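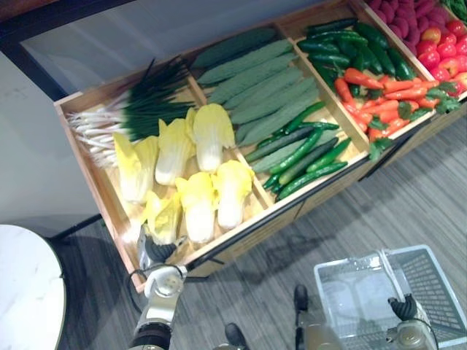

Cander Platform Operations
The matchmaking service for Fotlow will move to a new scheduling system in June. The posts that follow set out what will change for studios, server partners and players. Please read the full thread before contacting support. 1/12

Cander Platform Operations
At present, each match in Fotlow is assigned to a game server from a fixed pool in the player's home region. When that pool is full, players wait in a queue, even if a neighboring region has open servers. 2/12

Cander Platform Operations
Under the new system, named Sung, a request that cannot be met in the home region within 18 seconds will be offered to the next closest region. Players will be asked to accept before they are moved. Declining returns them to the queue in their original position. 3/12

Cander Platform Operations
Sung was tested with the Dristus closed beta over the spring. The test used 400 game servers in 2 regions. The longest queue recorded was 193 seconds, on the opening evening, when a faulty health check kept restarting servers that were in good order. The check has been rewritten. 4/12

Cander Platform Operations
"The fault was ours and it was a plain one. The check ran before the map had finished loading, so it marked slow starters as dead." Khôi Đặng, lead engineer for Sung. 5/12

Cander Platform Operations
Studios that host dedicated servers with us must update their server build. The old ready signal will be accepted until the move is complete. After that, a server that sends only the old signal will not receive players. The updated library is in the partner portal under Downloads. 6/12

Cander Platform Operations
Please note that a server must now report when a match has ended. Previously we relied on the last player leaving. Several studios keep a lobby open after the match for chat and rewards; those studios should send the end signal when the lobby closes. 7/12

Cander Platform Operations
Saved progress, purchases and friend lists are held in a separate system and are not part of this work. Players do not need to download anything beyond the regular Fotlow client update. 8/12

Cander Platform Operations
Ranked play will stay within the home region for the whole of the current season. The competitive team has asked for more data on connection delay before any change is considered. Custom matches will also stay as they are. 9/12

Cander Platform Operations
A written guide for partners was published on 2nd May. It has since been corrected in one place: the section on scaling limits gave the reserve setting as a percentage. It is a number of servers. Partners who copied the sample file should check that line. 10/12

Cander Platform Operations
Questions about server builds should go to Huệ Phí, partner engineering, through the portal. Please include the build number and the region, and attach the server log as a file. Screenshots of logs cannot be searched and will delay a reply. 11/12

Cander Platform Operations
Maintenance windows for each region will be listed on the status page before work begins. Matches in progress at the start of a window will be allowed to finish. New matches will be held until the region reopens. 12/12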